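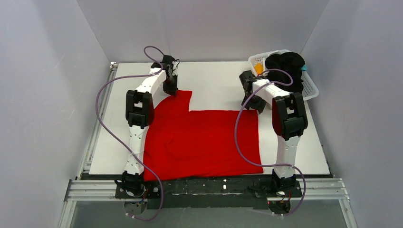 The Red Shirt

6 min read

Javiera Bustos got the job at Fidetti in March, after the bakery closed. The ad said no experience needed, steady hands preferred. On her first morning Nektarios Giannakopoulos gave her a locker key and a stool and told her the target was 100 good folds a shift.

"What's a good one?" she asked.

"One you'd show somebody."

She worked a pair of handles at a bench. When she moved the handles, the two arms in the cell moved the same way. She squeezed and the grippers closed. Each try was recorded from start to finish, and at the end she pressed the left pedal to keep it or the right pedal to throw it out. The kept ones went to Grivcombe at night, where the people who did the training were. She never met any of them. They sent notes.

The first note she got said: Operator 2 pauses too long before second grasp. Please pause less.

"Operator 2 is me?" she said.

"Operator 2 is you," Nektarios said. "Operator 1 is me. They say I rush."

He had been there two years. Before that he drove a delivery van. He ate the same lunch at 11:30 and read the notes out loud while he chewed.

The shirts came out of a white basket in the back corner of the cell. You took one out, laid it flat, folded it, squared it up, and then you shook it loose and did it again. There were shirts in other colors, but the red one was the one she ended up with most. It was an old shirt and the cotton had gone soft, so it slid when you pulled it and wrinkled in the middle. Nektarios hated it. He said it folded like soup.

By her third week she could do the red shirt without thinking about her hands. Bring the left arm up to the top corner, pinch, lift a little, carry it over. Hold the right corner so the rest didn't follow. She was keeping most of them by then. One afternoon she looked at the clock and it was past four and she couldn't remember the last hour.

At home she folded her own laundry and noticed she was doing it pinching with each hand, the way the grippers did. She tried to go back to the old way and had to stop and think what it was. Her mother had taught her. You held the shirt up against your chest with your chin, brought the sleeves in, and dropped the bottom half over your arm. You couldn't do it that way in the cell. The arms had no chin.

She told Nektarios about it.

"So do it flat," he said. "Everybody does it flat."

"My mother didn't."

He thought about that while he finished his sandwich. "Put it in the suggestions," he said, and she did. The answer came back in two days. It thanked Operator 2 for the feedback.

In the sixth week they ran the model for the first time. It was called Zesent, and a woman named Dlamini drove down to watch it. She stood behind the bench with her coat on. Javiera sat with her hands in her lap and the handles parked.

The arms started by themselves. They went to the red shirt and the left one reached for the top corner. Then it stopped, right above the cloth, and stayed there for a second or so before it closed.

"That hesitation," Dlamini said. "We've been trying to get rid of that."

Nektarios looked at Javiera and didn't say anything.

The left arm carried the corner over. The right one held its side down. The fold came out a little crooked, and the right gripper went back and patted the edge, twice. It wasn't in the instructions to pat the edge. Javiera had never noticed herself doing it, but she knew it when she saw it. Her mother used to pat the pile before she carried it upstairs.

"What's it doing there?" Dlamini asked.

"Squaring up," Javiera said.

Dlamini wrote that down. She asked how many folds the two of them had kept so far, and Nektarios checked the screen and said 2,583. She said they would need a lot more than that, and different shirts, and could they please watch the pauses.

After she left, Nektarios went out to move his van. Javiera took hold of the handles again. She shook the red shirt loose and spread it out flat, and brought the left arm up to the corner. She waited there until she was ready. Then she made the fold, patted the edge, and pressed the left pedal.

3 comments

marlowe_k
The chin line got me. I fold that way too and so does my sister.

tidewrack
Did a few months of this kind of work (boxes though, no shirts). The notes are exactly like that. I was Operator 7.

pennyroyal
Liked it. Wanted more of Nektarios - is there another one with him in it?

More stories
Night Bus to the Reservoir
What the Locksmith Kept
Eleven Jars
The Understudy's Coat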